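Pranddale Tool Library
Spring progress report to the Beltero Fund

We are now at the midpoint of the grant, and the shop is open, which puts us ahead of where several members of the town council expected us to be.

Membership stands at 1106. Loans since January come to 2557, and the pressure washer accounts for a share of them that says something about Pranddale driveways. The hedge trimmers went out steadily until the first one met an extension cord. It has been repaired. The cord has been retired with thanks.

Spending. Of the $3000 set aside for fittings and storage, most has gone to shelving, wall panels, hooks and baskets. The rest is held back for the back room, where the roof has opinions about rain. The landlord, Provell Properties, has promised to look at it and has now looked at it 2 times. We remain hopeful that a ladder will be involved in the third visit. We have several they could borrow.

The catalog. Moving from index cards to the Sabatier lending software took longer than planned. The old cards listed eleven kinds of "big wrench," and matching them to real wrenches used up most of a month. Overdue notices now go out by themselves at 7 a.m., and members have written back to tell us how they feel about that.

Late returns are down. Lost items are down too, if we count the post-hole digger as "on extended loan," and for this report we do.
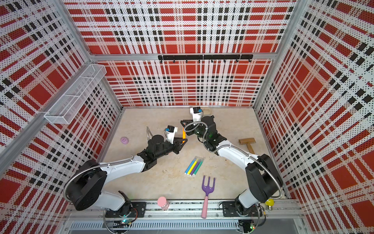

Will the library charge for loans once the grant ends?

Basic loans will stay free, with a small yearly fee for members who want the power tools.

Still to do before the final report: blade sharpening, a second set of keys, and a sign that spells "library" the usual way.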